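Open day at Broltari

I drove over to the Broltari open day in February, mostly because Noreen McGrath had a spare ticket. Parking was 2 dollars and the lot was already full, so I left the car by the Le Goff bakery and walked back.

The first hall was conveyor equipment and I went through it fast. The robot demos were upstairs, with a line out the door. Baptiste Lecomte ran the one I stayed for. He talked for a while about grip force and how easily a thin can dents, then took questions while the arms worked. A kid asked if it could open a soda. He said they hadn't tried.

I asked what the fingers cost and he said he'd have to look it up - fair enough. I stood there longer than I meant to and missed the Wutov talk at 11.

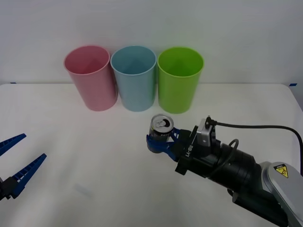
The right arm holding a can by the cups.

Noreen liked the sorting line downstairs better. We had coffee and left before the raffle.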